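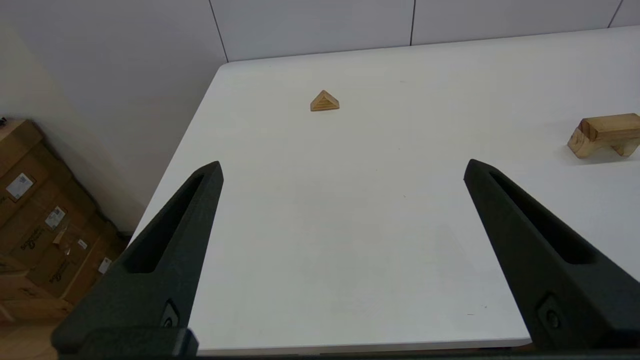 Drying Shrinkage of Clay Plaster Mixes
Term project report, Building Materials Laboratory
Jaime Correia
Submitted November 3, 2023

1. Purpose

Clay plaster shrinks as it dries, and a mix with too much clay will crack. The Fultley handbook used in our course gives a range of sand contents but does not say how the subsoil from a given pit will behave. This project compared subsoil from two pits, Ekgate and Lurbridge, at several sand contents and measured the linear shrinkage of each mix.

2. Materials

Both soils were air dried, crushed by hand and passed through a coarse sieve. The sand was washed builder's sand from one delivery. Chopped straw was left out of all mixes so that shrinkage could be compared without fiber. Water was added until the mix held its shape on a trowel. This was judged by feel and is the weakest part of the method.

3. Procedure

Five mixes were prepared from each soil. Each mix was pressed into an oiled bar mold, struck off level and left under a cloth for the first night. The cloth was then removed and the bars dried indoors for seven days. Length was measured along the center line with a caliper. Bars that curled were measured on both faces and the two values averaged.

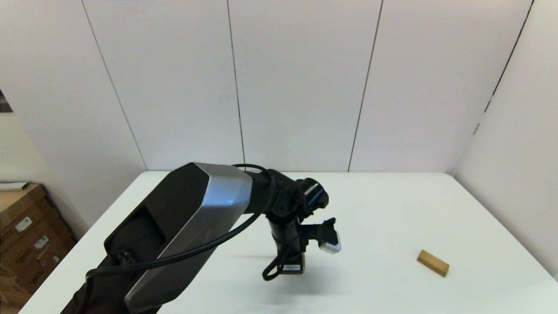

Why were the bars not dried in an oven?
Fast drying pulls water from the surface before the core can follow, and the bar cracks or curls for reasons unrelated to the sand content. Plaster on a wall dries slowly, so room conditions were the closer match.

4. Results

Shrinkage fell as sand content rose in both soils. The Ekgate mixes shrank more than the Lurbridge mixes at every ratio. The Ekgate bar without added sand broke in the mold and was recorded as a failure. Its highest-sand mix did not crack, but the surface dusted when rubbed with a dry finger. The Lurbridge mixes began to dust at a lower sand content.

5. Sources of error

Relative humidity in the room was logged once a day and reached 90 percent on one day of rain. The bars made last lost less water over that night than the earlier set. One Lurbridge bar was chipped during removal and was measured to the edge of the chip.

6. Further work

The two best mixes will be applied to lath panels in December, following the Vuorinen two-coat method, with a base coat 8 mm thick. Adhesion will be checked after the finish coat has dried.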